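Palel Hand-Held Gripper Pair

Item 184 | Student equipment | Loan and bench use

The Palel pair is a left and a right gripper that you hold in your hands. Use it to record table tasks for the arm team or to practice a task before it goes on the arm. The fingers open and close as you work them, and the marker cube on each unit gives the tracking software its position. New members start on this set in September.

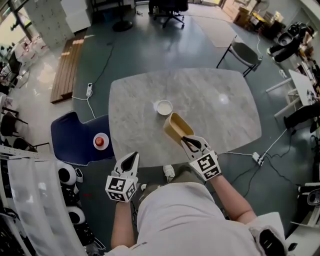
Humden Student Robotics Club, Manipulation Group

The usual starter task is picking up a light tray and setting it down again on a clear part of the table. Use both hands even if one would do. The other gripper should stay open and out over the tabletop so its marker cube keeps getting tracked.

What you get

Left gripper and right gripper, with black fingertip pads fitted
Marker cube mounts, one on each gripper
Spare fingertip pads, one bag
Boltside carry case with foam insert
Printed task sheet and log sheet

Chargers stay at the bench. Memory cards are signed out separately.

Who can borrow it

Club members who have done the short bench session, and students in the Prins project course. The course has first pick during project weeks. Outside those weeks it is first come, first served. The loan period is 2 days. If no one is waiting you can renew once by writing your name on the next line of the log.

Before you record

Check that the fingers close evenly. If one side lags, put the unit back and note it in the log. Do not tighten the finger screws yourself.
Wipe the marker cubes with a dry cloth. Do not use alcohol on them, as it lifts the print.
Keep sleeves clear of the cubes. Short sleeves are easiest.
Run the tracking check and hold still until both units show up in the software.
Set objects out as shown on the task sheet and write down the sheet number.

A normal set is 37 takes of one task. Start and end every take with the fingers open. If you drop something, finish the motion, mark the take as a drop and go on to the next one. Drops are kept. Takes where a cube was covered by a hand are thrown out, so watch your grip on the housing. 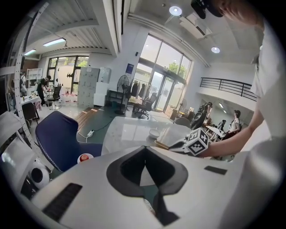 Can I use only one gripper of the pair?
For practice you can, but recordings for the Prins course need both units running, and the software will reject a file with one track missing.

Known issues

The right unit in set B drops its connection if the case lid was closed on the cable. Restart it and wait for the light.
Shiny tabletops can throw glare into the tracking view. Move over a little or turn down the nearest light.
Older pads are worn smooth at the tips and slip on glazed bowls. Swap them before a bowl task.

Replacement costs

A lost or broken gripper is charged to the borrower at $120 per unit. Pads and marker stickers are free. Report damage when you bring the set back, even if the unit still works.

Returning the set

Copy your files to the club drive, fill in the log sheet and put both units back in the foam with the fingers closed. The case goes on the shelf marked Palel. Sets are due back by 6 p.m. on the last day of the loan.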